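Amstead Playhouse — pre-season safety checklist, main stage and auditorium
Completed before bump-in for Fullarance, March

Items are marked OK, Attention or Fail. Comments follow each item. Anything marked Fail has to be cleared before cast are called to the stage.

1. Stage floor
Attention. Two traps checked and locking properly. Boards upstage left have lifted again near the old revolve track. Screwed down for now, but the section wants replacing before the next musical. Tape marks from the last production still down in the wings. Remove them.
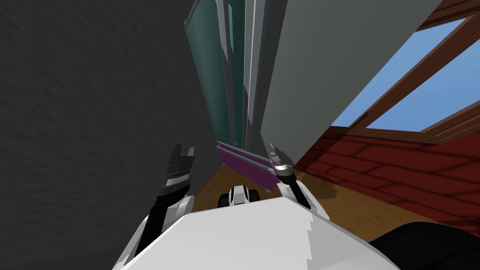

Two arms raised, purple object on the floor between them.

2. Fly system
OK. All 5 counterweight sets in use were run full travel, in and out. Rope locks hold. Set 4 is stiff at the bottom of its travel and was greased. Load labels on the rail are legible except for the house border, which has been relabelled.

3. Lighting rig
Attention. Safety chains fitted on every lantern over the stage. One missing on the front-of-house bridge, fitted during the inspection. Test tags on the Herrera dimmers run out before closing night — book the electrician now and don't leave it to the week of the show.

4. Masking and drapes
Fail. Flame retardant certificate for the black legs can't be found. The supplier has been asked for a copy. If it doesn't turn up, the legs get retreated or stay in the store.

5. Seating and aisles
OK. Licensed capacity is 270 and the seating plan matches. Aisle lights working on both sides. Row F has a loose armrest at the centre aisle end, tightened.
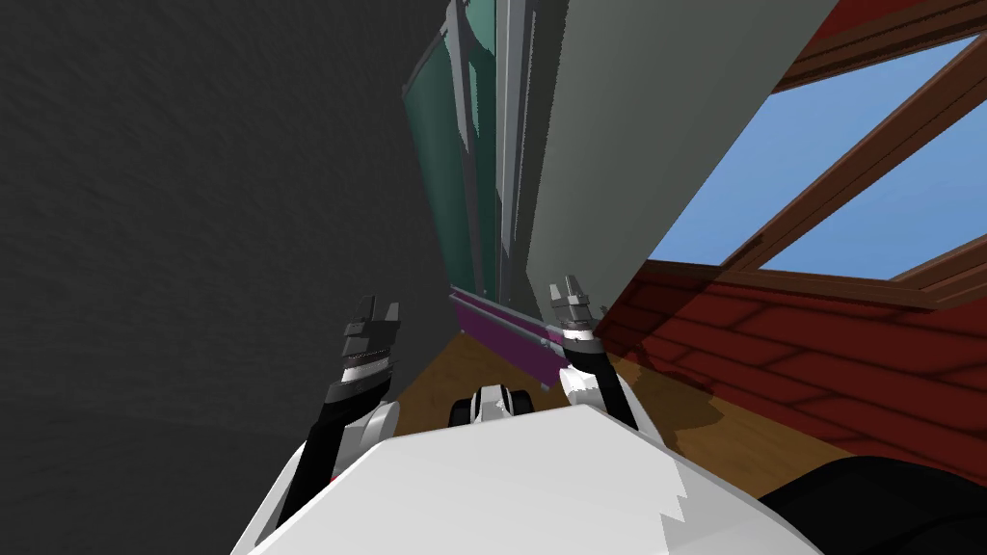
6. Exits
Attention. Six exits checked, all signs lit. The scene dock door opens fully but drags on the sill. Road cases from the Cirkinik tour were parked in the dock corridor and have been moved to the shed. That corridor stays clear whenever there is an audience in.

7. Backstage stairs and crossover
OK. White nosing repainted. Blue running lights working. Handrail on the prompt side is firm.

8. Smoke and haze
Not tested. The machine hadn't arrived. Isolation procedure to be walked through with the stage manager at the first technical rehearsal.

Recheck items 1, 3, 4 and 6 by 5 pm on the day before the first tech. Signed copy goes in the prompt corner folder.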